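Soteo Teach Station: Set-up and Operation
Section 5. Recording a contact task by remote control

5.1 Before you start

This section covers tasks in which the finger is brought against a part and held there while the operator records. For free-space moves see Section 2. The station must already have passed the start-up checks, and the hand controller must be paired with the arm.

You will need the hand controller, the enabling switch, the wrist camera view open on the operator screen, and a part fixed so that it cannot slide when pushed.

CAUTION: Remote operation does not remove the need for a clear working area. Keep everyone outside the marked area while the arm is enabled.

5.2 Preparing the finger

1. Put the arm in Hold and release the enabling switch.
2. Check any tape or film on the finger for loose ends. Press loose ends down or cut them off. Do not pull at them.
3. Leave the tip uncovered. Tape over the tip changes the contact reading and the recording will have to be discarded.
4. Move the wrist through its full turn at low speed. Check that the bellows does not catch on the housing and that no cable tightens.
5. Zero the force reading with the finger hanging free.

Note: If fresh tape is put on, repeat steps 4 and 5. The extra weight is small but it shifts the zero.

5.3 Making the approach

1. Press and hold the enabling switch.
2. Select Fine on the hand controller. Hand movement is now reduced by a factor of 8 at the arm.
3. Bring the finger to a point just clear of the part. Stop and let the arm settle.
4. Press Record. Wait for the tone.
5. Move the finger in until the force bar leaves zero. Keep the hand still for 2 seconds.
6. Carry out the task.
7. Back the finger off along the same line and press Record again to close the take.

The wrist camera turns with the wrist. With the wrist rolled over, the floor may appear at the top of the view, and left and right on the controller will no longer match the screen unless View Lock is on. View Lock turns the controller axes to suit the camera. It does not turn the picture.

Judge contact from the tip and the surface it is resting on. Dark, fibrous surfaces show little shadow in the camera view, so watch the force bar as well during the last part of the approach.
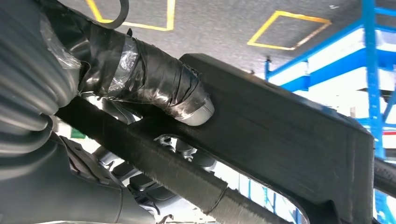
Heydari, writing in the Plerkia users' notes, takes a different line on View Lock: leave it off for the first few takes, learn the rolled view as it is, and switch the lock on only when the same error keeps coming back. Operators who began with the lock on were slower, the note adds, when a task called for a second roll of the wrist part of the way through.

Either method is acceptable. Do not change the View Lock setting during a take. The change is not stored with the recording, and playback will not show where it was made.

5.4 How many takes

Record 5 good takes of each task before building the first model. A take is good if the tip stays on the intended face, the force stays within the green band and the enabling switch is not released. Vary the starting point slightly between takes. Do not vary the order of the steps.

Reject a take if:
- the part moved in its fixing
- the finger slid over an edge of the part
- the operator paused to look away from the screen
- bright light from behind the part hid the tip in the camera view

For the last of these, shade the light or move the arm base. Raising the camera gain will make it worse.

5.5 Faults during recording

Force bar does not return to zero after the finger is clear: close the take, put the arm in Hold and zero again. If the fault returns, check for tape dragging on the bellows.

Arm lags behind the hand: check the network link to the Vulley control unit. Do not try to catch up by moving the hand further. The arm will complete the whole movement when the link recovers.

No tone when Record is pressed: the disk is full or the previous take was not closed. See Section 8.

WARNING: Never reach in to adjust the part while the arm is in Fine. Fine reduces travel. It does not limit force.

Soteo Teach Station, manual issue 7/1/25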